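Intro to Bookkeeping for Small Shops
Notes for Unit 4: Counting Stock and What It Does to Your Profit
Vignesh Reddy
Last updated April 10, 2018

Okay, so last time we got as far as the sales journal, and a few of you stayed behind to ask why the profit on the Garg worksheet came out so silly. The answer is stock! We hadn't touched it yet. Everything the shop bought went straight in as a cost, even the stuff still sitting on the shelf at the end of the month, and that makes a perfectly decent month look awful.

The fix is one little sum, and I want you to learn it well enough to do it half asleep:

Opening stock + purchases - closing stock = cost of goods sold

Let's run it with Garg, our pretend-we-own-it hardware store. Opening stock is $2,000. During the month we buy $3,169 worth of paint, hinges and so on. At the end of the month we count up and find $1,000 of stock left (at cost — I'll come back to that). So:

2,000 + 3,169 - 1,000 = 4,169

Cost of goods sold is $4,169. Take that away from sales and you have gross profit. Rent, wages and the phone bill come off later, so please don't mix them in here. I see it on every single test.

Counting at cost

When you count the shelf, you value things at what you paid, and I mean what you paid, before any markup. If a tin of paint cost you $8 and sells for $13, it goes on the count sheet at $8. The other $5 is profit you haven't made yet, and you may never make it if the tin gets dented. If the tin is now only worth $6 to anybody, write down $6. The phrase in the textbook is "lower of cost or market" and it's worth knowing because it turns up in the exam wording.

First in, first out

Prices move, which is annoying. Say you bought hinges in two batches, the first at $2 each and the second at $3. Which ones are left? With first in, first out (FIFO) we act as if the older ones sold first, so what's left is valued at the newer price. Try it: 43 hinges left, all covered by the second batch, gives 43 x 3 = $129. With the average method you'd get something lower. Either is fine for our homework, but pick one and stick with it all year.

Renu Maurya ran this course before me and her count sheet is still the best I've used. Item, quantity, unit cost, total, initials. Five columns and you're done. 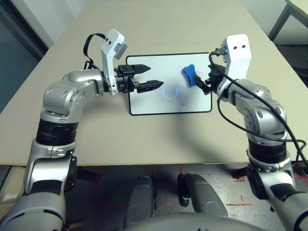
Unit 4, page 3

Now the mistakes, and I've made all of them myself. Goods that arrived but haven't been billed yet still get counted, and you need to record the purchase too, or your profit comes out too high. Goods a customer has paid for but not picked up do not get counted. They're the customer's now.

For next time: do the Numus and Durix problems at the back of the packet. Durix has a return in it, so take that off purchases before you start. Show your working, please — I can give you points for a good method even when the arithmetic goes wrong.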